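The table came first

When Hacer Keskin talks about her work, she begins with the wood. She builds benches and work tables in a shared workshop behind the old Fumton dairy, and on the Friday I visited she had been there since half past six in the morning. She gave me tea in a measuring cup and asked me to keep my sleeves away from the glue.

"People order the frame and they think the top is only a lid," she said. "They spend three weeks choosing the metal. Then they ask me, can you put something flat on it. I tell them the top is what your hands will know."

Her company, Enine, is herself and one apprentice, Beril Oral. They make tops for schools, for small laboratories, for a bicycle repair place and for anybody who has a frame and no surface. Last year they finished 52 of them. Keskin keeps the orders in a paper notebook, with a pencil drawing beside each one, and she turned the pages for me slowly, like a family album.

The style she likes the most is butcher block, in which narrow planks are joined side by side and the colours are permitted to differ. Some customers ask her to sort the planks so that everything is the same shade. She will do it, but she charges more and she does not hide her opinion.

"If you want one colour, buy paint," she said. "Pale beside honey, this is how you see it was a tree. I lay the planks on the floor, I walk away, I drink my tea, I come back and I move two of them. Beril thinks I am crazy."

Oral, who was sanding at the other end of the room, did not disagree.
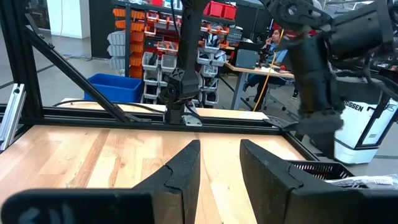
Butcher-block top
Black aluminum frame

The pairing of pale wood with black aluminum rail was at first Oral's idea. She came to the workshop from a course in metal fabrication and she was used to extrusion, with its slots and brackets, which Keskin had always found a bit cold.

"I said to her, try it only once," Oral told me. "The black makes a line around the wood and your eye goes to the grain. Also you can change it later. You loosen a bracket, you move the brace, you tighten it again. With a glued frame you would have to take a saw."

Keskin accepted this after some time. What she did not accept was fixing the top tightly to the rail. Wood moves across the grain with the seasons, and she told me about a long table for a customer in Uster, her first with a metal frame, that was screwed down at every corner. By the second winter it had a crack as long as her forearm.

"I drove there myself and I was ashamed," she said. "I made a new top and I did not take money. Now all the holes are slots. The screw holds the wood down, but it lets it walk a little."

I asked about the finish. She uses an oil from a supplier called Sezer, put on with a cotton rag, left for a quarter of an hour and wiped until the rag comes away nearly clean. She repeats this the next day, and the day after. For a table that will be used hard she sands to 100 grit and then 150, and stops there. A smoother surface looks nice in the shop, she says, but small parts slide on it.

Her advice to owners is short. Wipe spills the same hour. Do not put a wet cloth down and go for lunch. Oil the top again in June, when the windows can stay open, and hang the used rags outside, flat, never in a ball, for they can catch fire by themselves.

The price is a subject she likes less. A bench top of ordinary size takes the two of them roughly 3 days, not counting the drying, and she knows that a laminated board from the hardware store costs a fraction of hers. She does not try to convince anyone.

"Some people come here, they put the palm on the wood, and they are quiet," she said. "Other people look at the paper with the price. Both are normal."

Oral would like to offer smaller pieces as well, maybe trays or shelves from the offcuts, which at present fill a whole corner up to the window sill. Keskin is thinking about it. She picked up one of the offcuts while we talked, turned it to look at the end grain, and put it in her apron pocket.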